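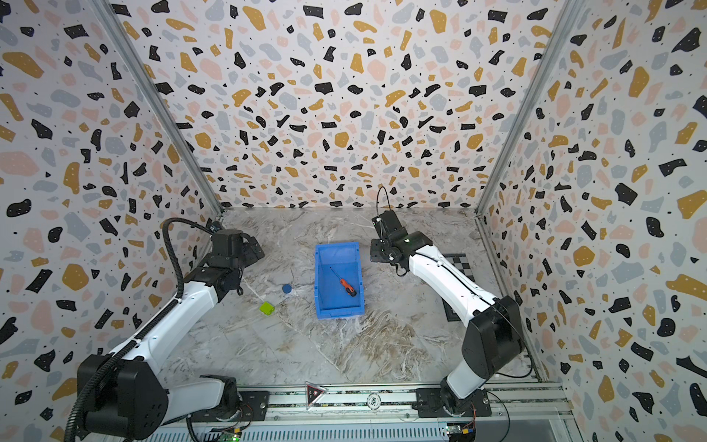 Week 4 handout: Sleep, rest and the tired mind

Wellbeing in Everyday Life, evening course, Plalden Adult Learning Centre

Welcome back, everyone! Last time we finished on worry and how it likes to turn up at two in the morning, so tonight carries straight on from there. Please bring your sleep diary if you kept one. If you managed only three nights of it, bring the three nights.

What we'll cover

Why sleep and mood are so tangled up with each other
The two systems that make you sleepy
Rest that isn't sleep
What to do when you're lying there wide awake
Filling in the diary, with a worked page
Reading and things to try before Week 5

1. Sleep and mood: which comes first?

For a long time poor sleep was treated as a symptom. You were low or anxious, so you slept badly, and once the low mood lifted the sleep would sort itself out. Plenty of people do find it works that way. But the traffic runs in both directions, and this is the part of the course I most look forward to teaching, as it gives you something you can get hold of. It's very hard to decide to feel less anxious. Getting up at the same time tomorrow is a bit more doable.

Think back to the last time you had a really short night. Most people in the Zestlow group (the daytime version of this course) came up with the same sorts of things when I asked: snapping at the children, reading a perfectly ordinary text message as cold, crying at an advert, eating toast standing up at four in the afternoon. Small setbacks feel bigger. Good things don't land in quite the same way either, and we tend to overlook that half of it.

One bad night is nothing to fear. Bodies are good at making it up, and often the next night is deeper without you doing anything special. What we're interested in is the pattern over weeks.

Talk in pairs (five minutes): what is the first sign, for you, that you're short of sleep? Would somebody who lives or works with you give the same answer?

2. The two systems

You don't need any biology for this, I promise.

Sleep pressure builds from the moment you wake up. The longer you're awake, the stronger it gets, and sleep lets it drain away again. A long nap at teatime drains some of it early, and then bedtime comes and there isn't enough left to carry you off. Caffeine doesn't remove the pressure. It stops you noticing it for a while.

The body clock runs on its own daily rhythm whether you've slept or not. It's the reason you can be up all night and still feel oddly perky at nine the next morning. The clock is set mainly by light, especially morning light, and also by regular meals and moving about.

Sleep comes most easily when the two line up: plenty of pressure, and the clock saying it's night. Late lie-ins at the weekend pull them apart. You get up at eleven, so by eleven that night there's less pressure than usual, and the clock has started to drift later as well. It's a bit like giving yourself jet lag without the holiday.

I drew this on the board last year as two wavy lines and it confused everybody, me included, so this time we'll use the string and pegs. Much better!

A note on numbers: people always ask how many hours they should be getting. Most adults do well on somewhere between seven and nine, but there's real variation, and needs shift with age and illness. How you feel by mid-morning tells you more than the total does.

3. Rest that isn't sleep

I'm adding a longer section on this because the last group wanted it, and they were right. We talk as if there were two states, busy and asleep, with nothing in the middle. A lot of us have lost the middle. We go flat out until ten, drop into bed, and then wonder why the mind is still galloping.

Kinds of rest people named in class:

Body rest — lying down, a warm bath, slow stretching
Quiet for the senses — lights down, radio off, ten minutes with no screen
Time off from deciding — somebody else picks the dinner
Company that asks nothing of you, such as sitting with a friend who doesn't mind silence
Time alone, for those who are needed by other people all day
Doing something with your hands that doesn't matter much: knitting, weeding, a jigsaw

The kind of rest you need depends on what has worn you out. If you've been on your feet all day, sitting down is lovely. If you've been sitting at a desk, more sitting may do very little, and a walk round the block is the more restful choice. Carers in particular often say that what they crave is an hour when no one might call for them, and that's much harder to arrange than a bath. We'll come back to it in Week 7 when we talk about asking for help.

Exercise: write down what tired you out most yesterday. Next to it, write what you did to rest. Do the two match? (There's no marking here. Mine didn't match at all.)

4. When you're lying awake

Please read all of this section before trying any of it.

Bed can become a place where you practise being awake. After enough bad nights, just walking into the bedroom can wake you up, even if you were nodding off on the sofa a moment before. The aim of the steps below is to let bed go back to meaning sleep.

Go to bed when you're sleepy. Sleepy means heavy eyelids and reading the same line twice. Tired and sleepy are different things.
If you've been awake for what feels like twenty minutes or so, get up. Don't check the time. Turn the clock to face the wall before you start.
Go somewhere dim and warm and do something mild. A book you've read before is ideal.
Go back when you're sleepy again. Repeat as often as you need to.
Get up at your usual time, whatever sort of night it was.
If you nap, keep it short and before three in the afternoon.

That fifth step is the one everyone hates and the one that seems to help most. Give it two weeks at least. The first few days can feel worse, so don't begin in a week with a long drive or an important appointment in it.

If getting out of bed is difficult or risky for you — a bad hip, dizziness, a steep stair — sit up against the pillows with a low lamp on instead. Leave the lying down for when you're sleepy.

For the busy mind: try the worry notebook from Week 3, but do it early in the evening, well away from bedtime. Write the worry on the left and the very next small thing you could do on the right. If there is no next thing, write "nothing tonight" and close the book.

When to speak to your GP

Poor sleep most nights for a month or more, and it's affecting your days
Loud snoring with pauses or gasping, or falling asleep without meaning to
Restless or painful legs at night
Low mood that isn't shifting, or any thoughts of harming yourself (please don't wait for an appointment with that one; ring a helpline or the emergency services, or come and find me in the break)
You already have epilepsy or bipolar disorder, or you work with machinery. Check before you change your sleep times.

5. Filling in the diary

Fill it in once, over breakfast. Guesses are fine and in fact better, as clock-watching in the night keeps people awake. A sample page:

Into bed: half past ten
Asleep (guess): quarter past eleven
Awake in the night: twice, second time long
Up: seven
Naps: none
Caffeine after lunch: one tea
Mood by mid-morning, out of ten: 6
Anything else: argued with the printer, late supper

Look for runs and pairings. Does your mood score follow the night before, or the day before that? Do long evenings on the phone go with long gaps before sleep? You may find nothing at all in the first week, and that's normal.

6. Before Week 5

Keep the diary going.
Pick one fixed getting-up time and stick to it for seven days, including the weekend.
Get outside within an hour of waking, even if it's grey. Ten minutes is plenty.
Choose one kind of rest from section 3 that you never normally get, and try it once.
Read the Luvon booklet, pages on light and daily rhythm. The rest of it is optional.
Write around 200 words on a time you felt properly rested. Where were you, who was there, what had you stopped doing? You won't be asked to read it out.

Next week is movement and mood, and we're in the Kusuma room upstairs. Wear shoes you can walk in, as we'll be going outside for the second half if it's dry. There's a lift at the far end of the corridor.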